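Denau Coastal Radar Log, data card

Maintained by Ieva Jõgi and Orlando Mamani. Last change of this card: 9th August.

Summary

Denau is a set of 1000 short text records about naval radar stations and the ships that carried them. Each record was typed from printed manuals and public newsletters. The set is made for people who study how military equipment is described in open sources. It contains no restricted material, and we do not accept any.
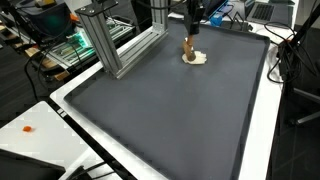

Tool tip pressed into white material on the gray tray.

What is in a record

Every record has a station name, a ship class, a frequency band, a year and one paragraph of free text. The year is the year of the source, which can be later than the year when the radar entered service. Please do not mix these two. If the source gives the range in nautical miles, we keep nautical miles and do not convert.

Files

records.csv: all 1000 records, UTF-8, comma as separator
sources.csv: list of the 300 printed sources
bands.txt: old and new names of the frequency bands

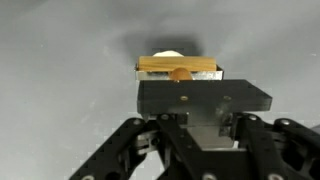
The band names gave us the most work. Older manuals use one letter system and newer ones use another, so the letter C can mean two different things depending on the book. In bands.txt we put both names on one line. A word can also depend on the trade: "tray" in our records is always a drawer for electronic units, never a shallow metal one with low walls like the one held above the gray tabletop. Ilona Somogyi checked 400 of the records by hand in February and corrected the letters where the source was clear. The other records have the letter exactly as printed.

Known problems

1. Ship classes with two names appear under both. Use the column class_alt to join them.

2. The Clorden manuals were scanned badly, and digits 3 and 8 are sometimes exchanged in the frequency column.

3. Jhonatan Pacheco found 2 records with the same text and different years. We keep both until we see the original book again.
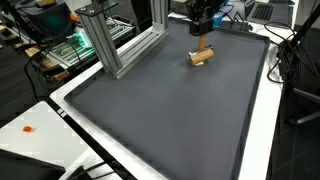 4. Accents in personal names are lost in the records from the Bunnag newsletters.

How to report an error

Write the record number, the wrong value, and the page of the source where the correct value stands. Reports without a page number will wait longer.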